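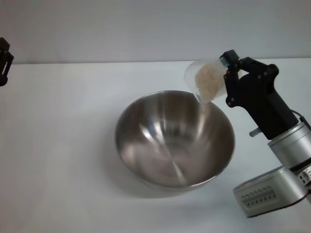 3.2 Fit and removal of gloves during short tasks

Glove fit was assessed separately from the cut and abrasion tests reported in Section 3.1. Three glove models were used: the Flivanent, a thin knitted glove with a coated palm; the Milon, a heavier knitted glove with a long cuff; and the Guillot, a leather glove with an elastic wrist. All were bought through ordinary trade suppliers in the sizes printed on the packaging. No changes were made to the gloves before use.

Each participant measured hand length and hand girth with a cloth tape and then chose a size from the maker's chart. Where the two measurements pointed to different sizes, the larger size was issued. This rule follows Maillard's earlier work on winter gloves and was kept so that the two sets of results could be compared. It probably made the Guillot appear looser than it would in normal purchase, where a buyer can try on both sizes.

Participants wore each model for 50 minutes while doing light kitchen and packing work. They were told to remove the gloves whenever they wanted to and to put them back on when ready. An observer recorded each removal and the task under way at the time. In total, 2129 removals were logged. Removals made at the start or end of a rest break were left out of the analysis.

Most removals took place during tasks that called for fingertip contact, such as peeling labels, picking up flat lids and closing small bags. Lifting and carrying led to few removals with any model. The Flivanent was taken off least often. The Milon and the Guillot gave similar totals but for different stated reasons: wearers of the Milon mentioned heat at the wrist, and wearers of the Guillot mentioned extra material at the fingertips.

Comfort was rated after each session on a scale of 0 to 100, as shown in Figure 4.

Figure 4. Comfort rating by glove model. Ratings were given at the end of each session, before the gloves were returned.

Ratings for the Guillot were spread more widely than those for the other two models. Participants whose hand length and girth agreed on one size rated it close to the Flivanent, while the rest rated it lower. We did not see the same split for the Milon, whose knit stretches across the palm.

The Celden liner was not included in these sessions. It is worn under another glove, and its effect on fit is treated in Section 3.3.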